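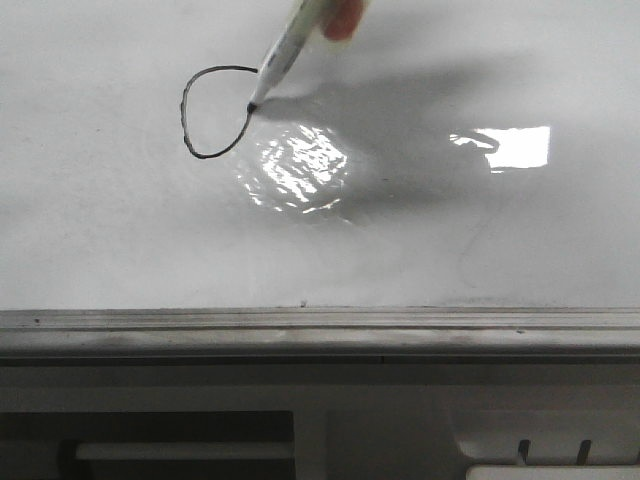

I've been trying to relearn handwriting since August. Proper joined-up handwriting, the kind I was taught in primary school and then let rot for twenty-odd years while I typed everything. It started when I had to fill in a form at the chemist and the poor woman behind the counter asked me whether my street name began with an F or a J (it begins with a T). Mortifying! So I went home via the newsagent, bought a cheap exercise book with the dotted thirds lines, and wrote out a page of lower case letters at the kitchen bench like a seven-year-old.

They were dreadful. My a's looked like u's, my r's had given up altogether, and anything with a loop below the line went wandering off into the row underneath. By the bottom of the page my hand was cramping, and I'd only been at it ten minutes.

Since then I've done 30 pages, which I know because the exercise book numbers them for you. I'm also on my third pen. The first was a biro that came free with something, far too slippery. Then I got a Seidel fineliner, lovely colour but it bled straight through the paper, and now I'm using a Cledmont gel one that I'm slightly in love with. It's got a fat rubber grip and it doesn't skip when I slow down, and slowing down is most of what I've been doing. 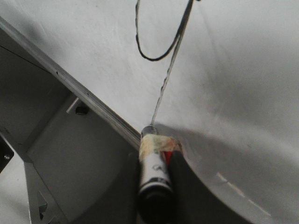 So do you need a fancy pen to fix your writing? The cheap ones are fine for practice, as long as the ink comes out without you having to push.

Pushing was my big problem, as it happens. You could run your fingers over the back of a page and feel every word. I've been trying to hold the pen further back and move from the forearm a bit, and my rows of loops have gone from squashed potatoes to something more like eggs. The capital G is still beyond me. I've tried three different versions from old copybooks and every one of them ends up looking like a treble clef that's had a fall.

The nicest bit has been writing actual letters again. I sent one to my aunty up in Brekbridge, two sides of paper, mostly about the garden and the neighbour's chooks, and she rang to tell me she'd read it twice and only got stuck on one word. It was "rhubarb", and fair enough, I've looked at my carbon of it and it could be anything.
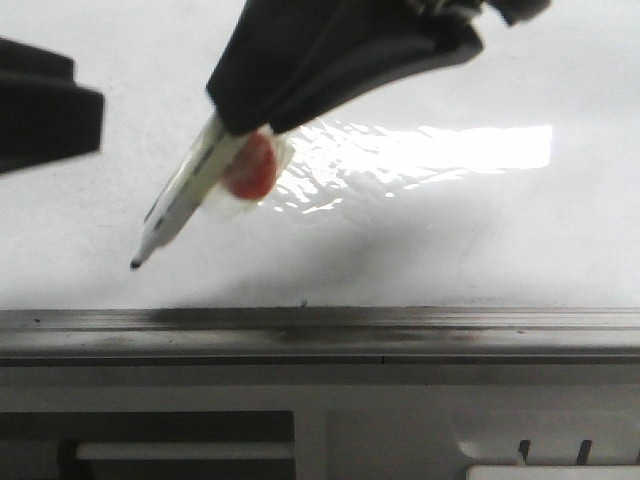 Then she said I should stop fussing over the capitals and get my spacing right, as she could read almost any wonky letter so long as she could tell where one word stopped and the next one started. I went and got my exercise book while she was still on the phone, and my words were practically sitting in each other's laps.

So this week is spacing. I'm leaving the width of an o between words and saying "o" under my breath every time, much to the delight of my household. There's a shopping list on the fridge that you can read from the back door, and next I'm going to have a crack at the Christmas card envelopes, starting with the Nilport cousins, who have the longest address of anyone I know.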